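Writing Rules for the Microwave Door Task

Aug 18, 2025

Readers of this blog will know that I maintain the written rules for the simulated kitchen tasks in the Plurkatine project. The previous post dealt with file naming and retention. This one deals with the microwave door, which has generated more correspondence than any other task in the set.

The original instruction was a single line: "Operate the microwave door." It was written when Plurkatine had one kitchen and one person reviewing the results. Once the Pevero office began reviewing the same recordings, it became clear that the line could be read in several ways. One reviewer accepted any change in the door's angle. Another required the door to reach the end of its travel. Both readings were fair, and the two offices produced scores that could not be compared.

The revised rule, numbered 3 in the current edition, separates the task into opening and closing and gives each its own pass condition. A door is scored as open when it stands at 60 degrees or more from the closed position, measured at the hinge by the simulator. It is scored as closed when the simulator reports the latch as engaged. Reviewers are asked to use the reported value and to leave their own estimate out of the score sheet. An overhead view is a poor basis for judging the angle of a door that hinges downward, and several disputes in the December review came from exactly this source.

Contact is the second matter. The earlier edition required the hand to use the handle. This was sensible for the drawer tasks, from which the wording had been copied, and unsuitable for a door that can properly be moved from its face or from its edge. The present wording permits contact with any part of the door. Contact with the inside of the cavity is recorded separately and does not count toward the score. 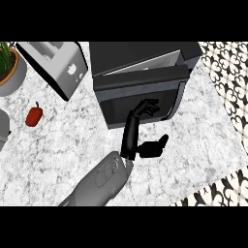
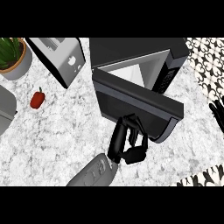 Simulated kitchen, overhead view, with the microwave door open and a black robot hand at the door in both.

Reviewers should note where the fingers meet the door before they note anything else. The score sheet has a field for this, and it is too often left blank. "On the panel" and "at the lower edge" are acceptable entries. "Good contact" is not, as it records an opinion and tells the next reader nothing about position.

The third matter is the rest of the counter. A toaster, a potted plant and a red pepper share the surface with the microwave, and the question has been raised whether moving one of them should fail an attempt. Under the present edition it does not, provided that the item remains on the counter. The displacement is entered as a remark. An item that leaves the counter ends the attempt, and the attempt is scored as a failure regardless of the door. I am aware that the Brodberg rules are stricter on this point and treat any contact with a neighboring item as a fault. Their tasks are closer to shelf stocking, where a knocked item is the main risk, and I do not think the stricter rule would serve us well here.

A related point concerns the second arm. Where a task is assigned to one arm, the other is expected to stay clear of the counter items and of the door. It does not need to be out of view. Reviewers have occasionally marked an attempt down when the idle hand appeared at the side of the picture, and those marks have been withdrawn.

Repeated attempts remain as before. Each configuration is run three times from the same starting state, and all results are kept, including those in which the hand never reaches the door. A run may be discarded only for a simulator fault, and the fault must be named in the log.

The wording was checked against the Ruggiero checklist, which we adopted last year for the drawer and cabinet tasks. Two terms still differ: Ruggiero uses "release" for the moment the fingers leave a surface, while our edition says "end of contact" – a difference I intend to remove in the next revision. Comments on Rule 3 may be left below this post or sent to the usual project address.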